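Gatberg Tableware Store - Wooden Pieces
Gallery page 2 of 2

The store at Gatberg holds 681 catalogued items. Wooden pieces are kept apart from ceramics and metal, on the upper shelves of the north room, and are handled under the rules set out in the Stulesbridge care sheet. Entries on this page were revised on 14th April by Judite Amaral. Older entries, made before the shelves were renumbered, are on page 1.

Shelf numbers run from left to right. Pieces out on loan to Montes keep their number and their space. The next full check is planned for August.

Handling and storage
Lift from the base with both hands, never by the lip. Do not nest wooden pieces without a felt sheet between them. Keep 25 cm clear of the heating pipe.

Oil is applied sparingly, with a lint-free cloth, and the surplus wiped off after ten minutes. Bolau oil is used on all food-grade pieces - no wax over it. Record each treatment on the card.

Curved vessel, wood, medium brown
Rims are described in the catalogue by profile first and finish second, as profile is the more reliable guide when two pieces share a colour. The entry gives the type as bowl or scoop, to be settled when the base is next drawn. The lip is thick and rounded, with a smooth surface that looks polished, and the light along its top picks out the tubular section well enough to be compared with the profile sheet. For comparison with thin-lipped pieces, use the section drawings - shading alone is a poor measure of wall thickness.
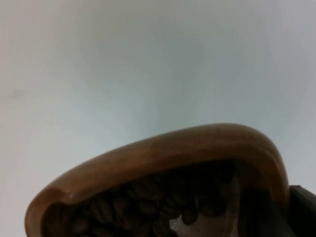
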